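Quick update on the Saber kit review for the Indolard program. We're past the halfway mark on the cloth tasks, and I'm a lot happier with the kit than I was in July! The hand-held grippers are easy to pick up and go with, and the setup guide got rewritten (thank goodness). 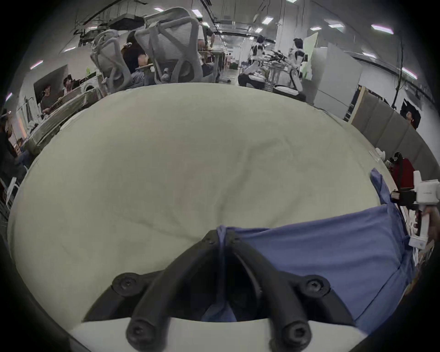 So far we've logged 80 sessions, and 56 of them passed the Wekcombe quality check the first time through. The other ones mostly failed on timing, with the two hands drifting out of sync – I've sent the logs over and they're looking into it.

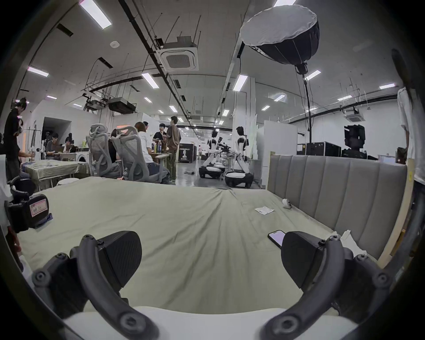

Training new people is going great. The guide says to allow a full morning, but our last group was done in 38 minutes, and that included questions!
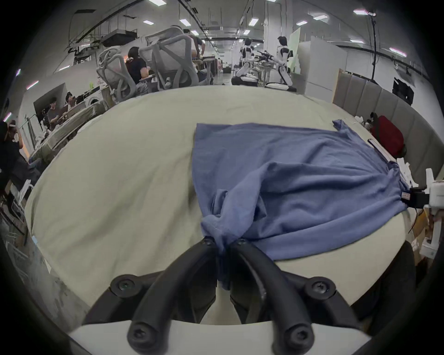
T-shirts are still the tricky part. Pinching a single layer takes practice, and I'd like softer pads before we try anything thinner. Prandska quoted us for 2 sets, which fits in what's left of the parts budget.

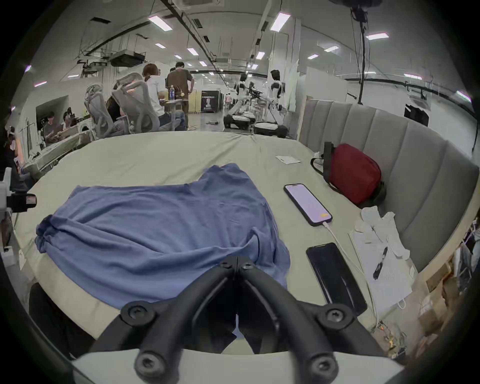
*Page last changed: 2025-01-03*

What I need from you is a yes or no on the pads, and an okay to keep the rental kit through the end of the towel tasks. The full session log is in the shared folder if you want to poke around in it – fair warning, my notes get pretty messy toward the end.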